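2 min read

Progress report to the funder, September
Vacation rental listings, Mudine and Marti
Prepared by Rasmus Adomaitis
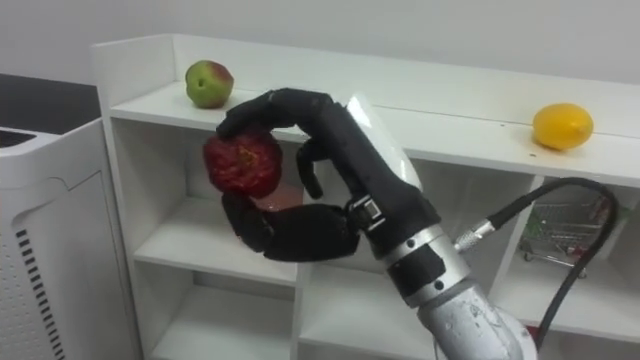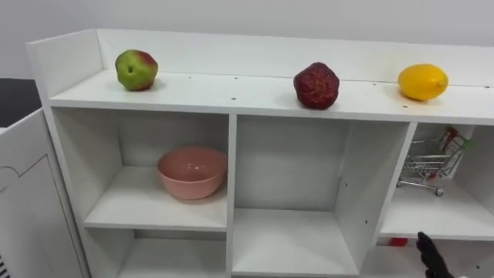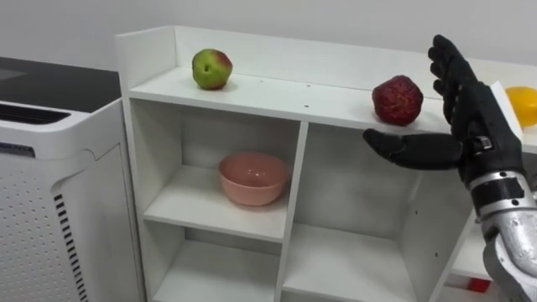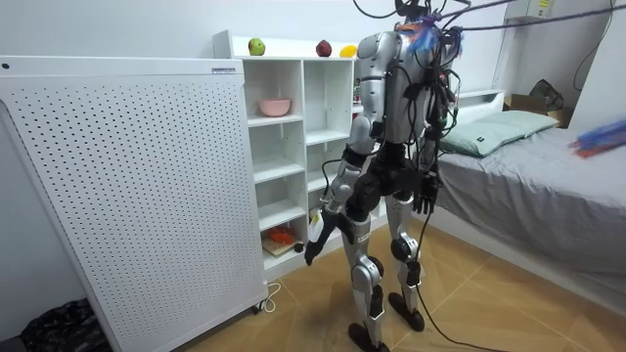
All four: white shelving unit.

Listings. Of the 100 properties in scope, 19 are still without a confirmed bed count. The rest are live on Imico with rates and minimum stay.

Duplicates. Four villas were entered under both towns. The Marti entries were removed – guest reviews moved to Mudine.

Calendar sync. Mumier bookings now update every 4 hours. Same-day cancellations are still handled by hand.

Open items: parking details, pet fees, late check-in after 10 p.m. No change to the budget is requested. The next report will cover cleaning charges.

3 shares · 0 comments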